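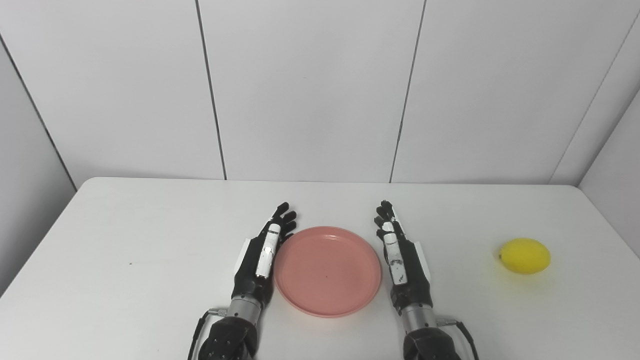

How often are the hands of the bench cell serviced?

The service interval is 500 operating hours, with a short inspection of the fingers, wrists and cables at the start of every working shift.

Cell 428: Setup and Care of the Two-Handed Bench Robot
Photo Gallery, Teshome Laboratory, Stukham

Introduction

Cell 428 is the tabletop handling cell of the Teshome Laboratory. It consists of a paired set of robotic hands on robotic arms, working over a white table inside a paneled enclosure. The cell is used for pick-and-place trials with household objects and is maintained by the laboratory's own technical staff under the supervision of Femi Osagie.

This gallery accompanies the written service procedure held in Bundix, the laboratory's maintenance record system. It is intended for operators who have completed the basic safety course and have been assigned to the cell. Where the gallery and the written procedure differ, the written procedure applies.

Work at the Bench: Hands on Either Side of the Plate

The opening photograph shows the hands with fingers raised to the left and right of a pink plate, and a lemon lying farther to the right. The silver wrists and the cables beside them are in plain view.

Shift Inspection

The shift inspection is carried out before the drives are enabled. The operator switches on the enclosure lighting, confirms that the emergency stop is pressed, and checks that the previous shift has closed its entry in Bundix. An open entry must be resolved with the person who made it. It may not be closed on that person's behalf.

Fingers are examined first, starting at the tips and moving toward the palm. Each joint is flexed gently by hand through its free travel. A joint that catches, clicks or returns more slowly than its neighbors is entered under "Motion" with the hand and the joint number.

Scratches and smudges on the white covers are treated as cosmetic. They are cleaned at the interval service and are not reported. A cover that is cracked, lifted at an edge or able to be moved with a fingertip is a defect, and the cell stays out of use until it has been replaced.

The wrist is held in one hand and the forearm in the other, and light pressure is applied in both directions. No play should be felt. The connector at the wrist is inspected without being turned. Connectors are tightened at the interval service only, with the tool kept for that purpose.

Cable Routing

Each cable leaves the wrist on the outer side and continues down along the arm in an open loop. The loop must remain slack when the wrist is turned to either end of its travel. Operators should move the arm slowly in hand-guiding mode and follow the cable with their eyes throughout the movement, including the return.

Cables are not to be taped to the arm housing. This was permitted under an earlier version of the procedure, and adhesive residue may still be found on older parts. It can be removed with the approved wipes.

If a cable has been disconnected for any purpose, the hand must be tested at reduced speed before the cell is released. The test routine is listed in the controller menu as Osto Wrist Check. It opens and closes the fingers, turns the wrist, and reports a fault code if the signal is interrupted. A single interruption is sufficient for the cable to be rejected.

Table and Enclosure

The tabletop is wiped at the beginning and end of each shift with a lint-free cloth and water. Solvent cleaners are not used on the table or on the wall panels. Crumbs, threads and small specks should be removed as they are noticed.

Objects used in trials are stored in the labeled drawers outside the enclosure. Fresh fruit is recorded on the drawer card with the date on which it was brought in and is discarded after one week, or sooner if the skin has softened. Plates are washed by hand. The laboratory dishwasher has warped a number of them, and plates that rock on a flat surface should be withdrawn.

The enclosure lighting is set to the level marked on the dimmer and should not be changed between calibration and a trial. Visitors who wish to take photographs are asked to do so without flash.

Work at the Bench: Open Space Between the Hands

Both hands are palm down over the white table, with clear space between them. The plate is to the left, the lemon is to the right, and neither is being touched.
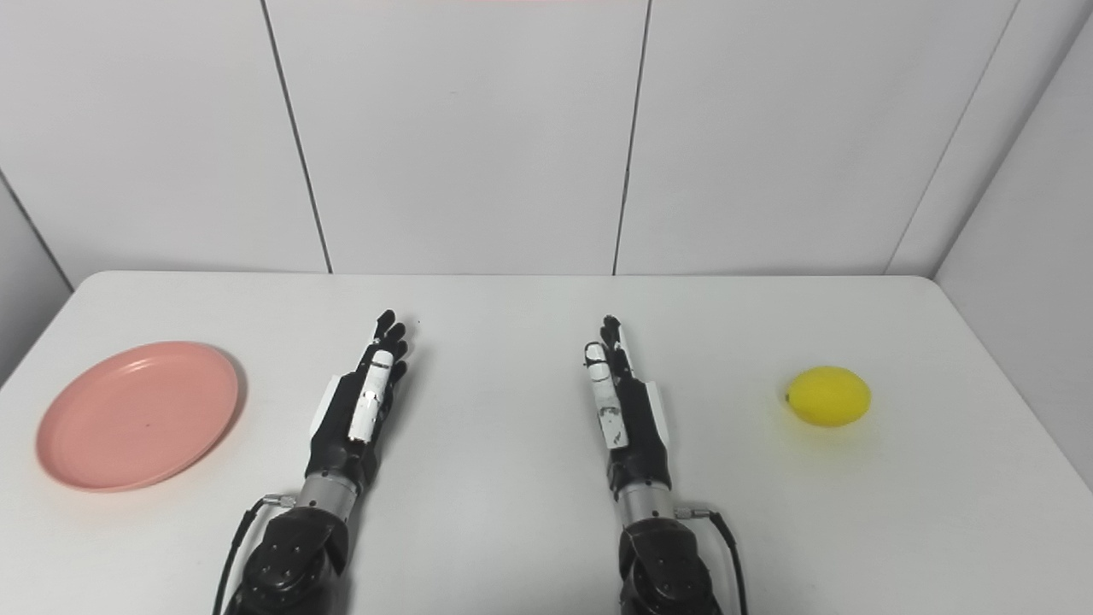 Calibration of the Paired Hands

Calibration is performed after every interval service, after the replacement of any finger or wrist, and whenever the shift inspection has produced an entry under "Motion." Two persons are required. One operates the controller and the other observes the hands from outside the enclosure with a second emergency stop within reach.

1. Remove all trial objects from the table and wipe the surface. Close the enclosure.

2. Enable the drives at reduced speed and send both arms to the rest position. Wait until the controller shows a steady ready signal.

3. Run the finger routine on the left hand and then on the right. The routine moves one joint at a time. The observer calls out any movement that does not match the joint named on the display.

4. Run the wrist routine on each side. The permitted difference between the commanded angle and the measured angle is given in the written procedure.

5. Bring the hands to the center position and compare their height above the table. The gauge block should pass beneath each palm with light contact. If it does not, the arm offset is corrected in the controller and the step is repeated.

6. Save the values under a new name. Earlier calibration files are not to be overwritten.

A full calibration normally takes less than an hour. If it has not been completed by the end of the shift, the drives are disabled, the entry is marked "In progress," and the work begins again from the first step at the next opportunity. Partial values are discarded.

Interval Service

At 500 operating hours the cell is withdrawn from the schedule for one working day. The hands are taken off at the wrist and placed on the padded stand in the service room. Covers are removed, cleaned and checked for cracks along the screw seats. Screws that show rounded heads are replaced, and the replacements are taken from the sealed packets supplied with the hand. Mixed screws from the general workshop are not acceptable.

Finger joints are cleaned with a dry brush. Lubricant is applied only at the points shown in the service drawing, in the quantity stated there. Excess lubricant has been the most frequent cause of repeat work on this cell, and technicians are asked to wipe each joint after moving it through its travel.

The arm housings remain in place. Their screws are checked with the torque driver, and each one is marked with a paint pen once it has been confirmed. Marks from the previous service should be removed beforehand so that the new ones can be relied upon.

By the end of May the cell had logged almost 700 hours since it was moved to its present location. The first interval service at that location was completed without the replacement of a wrist. One cable and a set of finger covers were changed, and the used parts have been retained for comparison.

Faults Outside Working Hours

An operator who encounters a fault after 4 p.m. should press the emergency stop, leave the hands in the position in which they halted, and hang the red tag on the enclosure door. The hands should not be forced open to release an object. If an object is being held and may spoil or leak, a tray may be placed beneath it once the drives have been switched off at the main panel.

The fault is entered in Bundix before the operator leaves the building. The entry should give the fault code, the routine that was running, the object in use, and any sound or smell that was noticed. Entries reading only "stopped" or "not working" will be returned for completion.

Access and Use of Photographs

Assignment to the cell is arranged through Femi Osagie at the Teshome Laboratory. Requests should state the intended trial, the objects to be handled, and the number of shifts required. New operators complete their first calibration as observer and their second at the controller.

The photographs on this page may be reproduced in internal training material at Stukham. Requests for any other use should be directed to the laboratory office in writing.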